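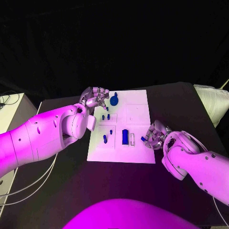
A two-armed robot at the task board during the Hornis open day in Varnbridge.

Robot open day draws a crowd, leaves questions

VARNBRIDGE - Hornis opened its workshop to the public in August and invited people to watch a robot do something with its hands. The company called the event a look at the future of factory work. What visitors got was a white board with blue parts on it, a pair of pink-lit arms and a good deal of waiting.

The board sits flat on a dark table in front of a black curtain. It has shallow panels set into it, some with small blue pegs standing in them, along with an upright blue block and a round blue disk with a knob on top. The robot's job is to pick up pieces and put them where they belong. A child who has owned a shape sorter would know the idea.

Hornis ran the demonstration 3 times over the afternoon, with long breaks in between. On the first run, the right hand picked up a small part, held it over the board for what felt like a full minute and set it down next to the spot it was meant for. An employee reached in and moved it. The second run went better. The third was stopped early, and the company put that down to a software setting.

None of that is a scandal. Machines with fingers are hard to build, and a hand that can pinch something that small without dropping it is doing a job that would have been out of reach for most shops not long ago. The fingers are slim and have metal joints, and up close they are worth the drive. People who came with kids seemed happy enough, and the front row stayed full.

The trouble is the distance between what was on the table and what was on the handout. According to the sheet given out at the door, the robot "adapts to any workplace" and will be ready for paying customers within 2 years. The same sheet says it has already practiced the board task 2,000 times. It does not say how many of those tries worked. Asked for that number, the company said it was still going through the results and would share them when they were complete.

It also would not say how much of the afternoon the robot did by itself. Demonstrations like this are sometimes run by a person out of sight who moves the arms by remote control. Hornis said some parts of the program were "assisted" and others were not, and declined to say which. That matters. A robot steered by a person can be a useful tool, but it is a different product from the one on the handout, and it comes with a different payroll.

Then there is the price. No figure was given, even a loose one. The staff suggested that buyers would rent by the month, and that the rent would depend on the job.

The local interest is easy to understand. Hiltia, which packs small hardware at its plant in Mapplebeck, has told its workers it is looking at "hand-like automation" for one of its lines, and several people in the room had come over from there on their own time. One packer watched two of the runs with arms folded and said a person on the line would have been done with the board before the robot picked its first piece. Another was less sure and pointed out that the robot would not need a lunch break. Hiltia said it has signed nothing and has not set a date for a decision.

The question period was short. Someone asked what happens when a part is bent or dirty. The answer was that the robot would learn. Someone else asked who fixes the fingers when they wear out and how long that takes. Hornis said a service plan is being worked on. A question about safety around people got a longer reply, mostly about sensors, but the arms were never run at anything close to working speed, so there was little to judge by.

The lighting did a lot of the work. In the magenta glow the arms looked like something from a movie, and plenty of phones came out. Under the tubes of an ordinary packing room, at six in the morning, they would have to earn the attention some other way.

Hornis plans a second open day before the end of the year and says the robot will take on a harder board, with parts that are not laid out for it ahead of time. That would be a better test. It would be better still with a clock on the wall, a count of hits and misses, and a plain statement of who or what is moving the hands.

Admission will again be free. The company asks visitors to sign up ahead of time, and the doors open at 1 p.m.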